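**Odholm block set passes to second round of finish checks**

The toy block range from Odholm has moved to its second round of finish checks, the Bradau workshop reported on Friday. The range consists of plain cubes with rounded edges, sold in red, yellow and green. The first round covered edge radius and size. The second covers color coat, surface wear and how well the cubes sit against each other in a row.

The batch under test comes to 1331 cubes, drawn from a first run of 3000. Each cube is checked on all faces under white light and then placed in a row of three with the other two colors. A row is rejected if the faces do not meet or if one cube rocks when its neighbor is touched. Cubes that fail on color alone are set aside and may be recoated once.
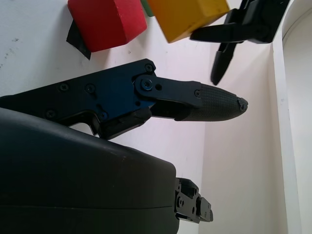
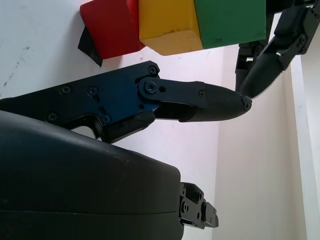
*Blocks from the Odholm range, in a row of three. Second picture: red, yellow and green, with faint scuffs on the yellow cube.*

Thaddäus Zwahlen, who runs finishing at Bradau, said the yellow coat remains the one to watch. It is a mustard shade with more pigment than the other two, and small marks show on it sooner. The red and green coats have been left as they were in the first round. A change to the yellow – a thinner first layer with a longer drying time – is planned for the next run.

Of the cubes returned from the first round, 64 had wear at the corners. The workshop traced this to the packing trays, where the dividers were too stiff. Trays with a softer divider have been ordered from Heydari and will be used for all later shipments. The corner radius itself stays the same.

Small scuffs do not count as a fault under the current rules, provided the coat is not broken. Dark specks are counted by face: up to 2 are allowed, and a cube with more goes back for sanding. Zwahlen said the limit could be lowered once the new trays are in use.

The second round runs until the end of March. Cubes that pass will be packed in mixed sets and sent to the Fonanside store, which has the first order. Single-color sets will follow after the yellow coat has been checked again.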